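3.2 Grouping and Nesting of Small Household Containers

The second activity in the study concerned the sorting of empty storage containers. Many households keep a supply of small baskets and bins that are not in use at a given moment, and these tend to collect in closets, on top of appliances, or under sinks. Putting them in order is a short task, but it calls for several decisions: which containers belong together, which of them can be stacked or nested, and which surface should be kept clear while the work is done. Earlier work by our group on folding and shelving (the Magesa series) treated containers only as places to put other things. In the present section they are the goods being sorted.

Participants and setting. A total of 46 adults took part, all of them responsible for most of the tidying in their own homes. Sessions were held in August in the household studies room, at a table of ordinary working height with a pale wood top. Each participant completed 2 sessions. Instructions were read aloud by Mwende Temba from a printed card and were not repeated unless the participant asked.

Materials. The containers were chosen to differ in color, material, and the form of the walls. Mesh baskets and solid-walled bins were both included, as our pilot interviews had suggested that people regard the two as separate families even when the sizes are close. Containers were laid out at mixed angles before each session, with open space between groups - an arrangement meant to resemble a half-finished job. A few items unrelated to storage were left on the table as well, so that participants had to decide whether to work around them or move them first. The layout of the work surface is given in Figure 3.

Procedure. Participants were asked to "put the containers in order, as you would at home." No end state was described. They were free to stack, nest, line up, or set aside any item. When a participant stated that the work was finished, the arrangement was recorded on a paper grid by Wafula Okoth and the participant was asked to explain it in a few sentences. These explanations were later coded using the Flilto scheme, which separates reasons of appearance (color, neatness, alignment) from reasons of use (reach, size, expected contents).

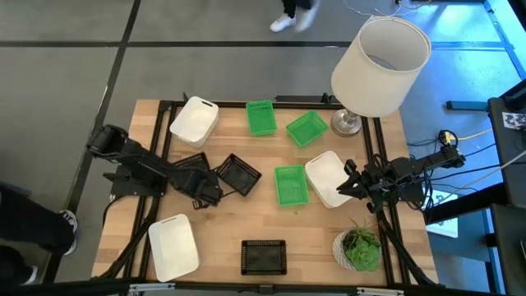

Figure 3. Work surface with mesh baskets and white plastic bins before sorting.

Coding of the explanations was carried out by 2 readers working separately. Where they disagreed, the statement was discussed and assigned to a single category. Statements that named both color and use were coded under the reason given first. This rule is a simple one and probably understates the share of mixed reasons, a point we return to in Section 5.

Color was the most common basis for the first grouping. Participants who began with color usually brought the green baskets together early in the session and turned to the white bins afterward. Those who began with material spoke of the bins as "for the closet" or "for heavier things" and of the mesh baskets as suited to drawers and desks. The handle slot on the white bins was mentioned often. Several participants turned the bins so that the slots faced forward, and one remarked that a bin without its handle toward you "might as well be a box."

Nesting produced more hesitation than grouping did. A number of participants placed one basket inside another, then took it out again, and explained that nested baskets are hard to pull apart with one hand. Others nested freely and treated the saved space as the purpose of the task. The two approaches were applied consistently by the same person across both sessions, which suggests a settled habit at home.

The unrelated items were handled in a less regular way. Some participants moved them to the back of the table before touching any container, while others left them where they stood until the final minute. Comparison with the Stadent kitchen task, in which stray items were nearly always cleared first, is taken up in Section 4.1.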